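Community kitchen in Bullcombe reopens with new counters and shelves of local pottery

The shared kitchen at the Bullcombe Community Hall is open again after a renovation that kept it closed through most of the summer. Cooking classes started back up in October, and the Saturday-style open meals will return once the new dishwasher has been inspected.

The work replaced the old tile counters, which had been in place for 31 years and had cracked along the back wall. The new ones are speckled gray quartz. The sink was moved under the window, and the two ovens now stand side by side at the end of the room closest to the hall.

Murdo Baxter, the project manager, said the counters were the main reason for the closure. Grout between the tiles had worn away in several places, and the county's last kitchen report asked for a surface that could be wiped down in one pass.

"We patched it every winter and it kept coming up," Baxter said. "At some point you are paying for grout every year."

The kitchen also has new dishes. The hall used to rely on donated plates and a stack of plastic mixing bowls, many of them stained or warped. Those have been replaced with stoneware made at the Promport pottery studio, where Mebrat Zeleke teaches evening classes.
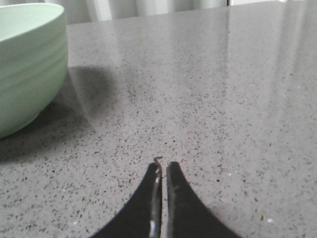 Zeleke and her students threw the bowls over the spring and early summer. They come in several sizes, and the largest holds enough dough for 12 rolls. Some pieces were rejected after firing because they rocked when set down, and Zeleke said those went home with the students who made them.

The studio charged the hall for clay, glaze and kiln time and nothing for labor. The bill came to $1,034, paid out of money raised at last year's supper.

Adanech Wolde, who runs the bread class, asked for heavy bowls with a wide mouth. Her students mix by hand, and the plastic bowls used to slide when they pushed down on the dough. She said she tried four shapes before settling on one.

"I wanted one you can lean into," Wolde said. "The first ones were pretty, but they were too narrow for two hands."

The stoneware will be kept on open shelves at waist height. Users are asked to wash it by hand until the dishwasher is approved, and to dry each bowl before stacking it. Felt rounds are in the drawer under the shelves and should go between the bowls.

There are a few rules for the counters as well. Hot pans need to go on a trivet or on top of the stove. Cutting must be done on a board, and the boards are stored upright next to the sink. Bleach and oven cleaner should be kept off the stone. A bottle of mild soap is provided.

Classes are limited to 20 people, the same as before. Wolde's bread class meets in the morning and is already full for the first session, with a waiting list at the front desk. Danang Tarigan will teach a class on noodles and broths in the evening, beginning at 6:30, and places are still open. A soup class for beginners is planned for after the holidays.

Groups that rented the kitchen before the closure will need to fill out a new form. The hourly rate has not changed, but the cleaning deposit has gone up. Lensa Adugna is handling bookings and can be reached at the hall office in the afternoon.

The old plastic bowls and the better donated plates are in boxes by the side door and are free to anyone who wants them. Whatever is left at the end of the month will be taken to the recycling center.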